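Section 4: Placing the Base and First Fill

Your Corico countertop water softener has been unpacked, admired and, if you followed Section 3, rinsed. It now needs somewhere to live. Read this section through once before you lift anything. The unit weighs very little empty and a surprising amount full, and most people discover this in the wrong order.

4.1 Choosing the spot

1. Pick a level surface within reach of a cold tap. The supply hose is 129 cm long. It does not stretch, although several customers have tried.

2. Leave 3 cm clear behind the unit for the hose elbow. The elbow will find those 3 cm on its own if you don't, usually by pushing the unit off the counter a little at a time.

3. Keep the unit out of direct sun. Clear hoses in sunlight grow algae, and algae is not covered by the warranty.

Caution: Do not place the unit above an electrical outlet. Do not place it above anything you are fond of.

4.2 Fitting the Tilteck feet

1. Turn the empty unit upside down on a towel.

2. Press one foot into each corner socket until it clicks. If it does not click, it is not in. If it clicks twice, it was not in the first time.

3. Turn the unit upright and twist the front feet until the bubble in the level window sits between the lines.

Note: The bubble may settle a hair to the left on units made before October. Zsófia Hegedűs in our test room spent a long time on this and would like you to know that a hair is fine.
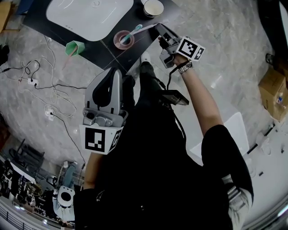

4.3 Hardness setting

The dial on the front runs from Min to 9 and tells the unit how hard your incoming water is. Find the number for your area on your water company's website, or use the Droseck test strip in the accessory bag. Dip the strip for as long as the packet says, shake it once, and compare it with the color card in daylight, before you have talked yourself into a result. Don't test water that has been sitting about at the sink, in a white cup next to the toothbrush or anywhere else that toothpaste and soap have a say in the matter. Run the cold tap, fill a clean glass straight from it, and use that.

1. Set the dial to the number on the card. If you fall between two numbers, take the higher one.

2. Press and hold the dial until the light blinks. Letting go early returns it to Min, where it will stay, quietly doing next to nothing, until you notice the kettle.

3. Write the setting inside the lid. You will not remember it.

4.4 First fill

1. Attach the hose to the tap adapter by hand. Tools are neither needed nor forgiven.

2. Open the tap a quarter turn and wait for the tank to reach the line. Expect this to take some 68 seconds. There will be gurgling.

3. Let the first two tankfuls go down the drain. They will look a bit cloudy from resin dust. Houseplants don't mind it, if you hate waste.

4. Check every joint with a dry paper towel. A finger is a poor judge of damp.

Caution: Never connect the unit to a hot tap. The resin is rated to 89 °F, and above that it gives up without telling you.

4.5 If it leaks

A drip at the adapter usually means the washer is in sideways. Close the tap, take the adapter off, and look for a black ring where it shouldn't be. The spare is taped under the lid, in a bag so small that Jae-in Geum, who packs them, has asked us to mention it twice. It is taped under the lid.

A drip from the base is another matter. Close the tap, empty the tank, and go to Section 9. Don't reach for sealant. We can always tell, and then we have to scrape it off.

Section revised 19 July 2026. Salt refills are covered in Section 5.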